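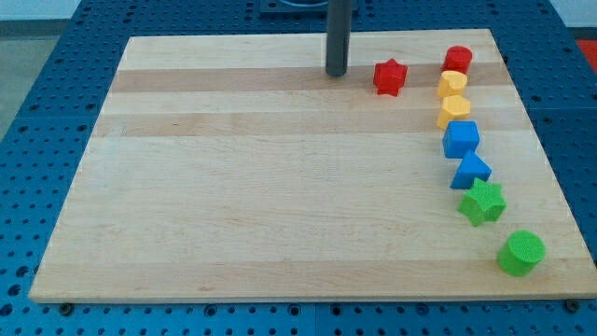

Veronica Bălan has directed the Olta early learning center for 28 years, and she still chooses the shape blocks herself. Speaking in her office one morning in April, she said that color is the first thing adults notice and that children often begin elsewhere. "They run a thumb over the side," she said. Blocks with a finely textured surface, such as those standing in a curved line on the pale striped board, are the kind she now orders for every classroom. The red star, set a little apart from the others, has the shape she introduces last. "Five points are a great deal to turn around in the hand when you are three."

The center adopted the Tarkell sorting program in 2000. Bălan said that the teachers were at first unsure about using a wooden board in place of trays. "A tray tells the child where to stop," she said. "On a board, the child has to decide."

Seo-ah Kang, who teaches the youngest group, keeps sessions short and works with 2 children at a time. She asks them to build a line before she asks them to name a shape. "Some make it straight and some make it bend," Kang said. "I leave it alone until they tell me it is finished."

The center will lend block sets to families beginning next term. Requests may be made at the front desk.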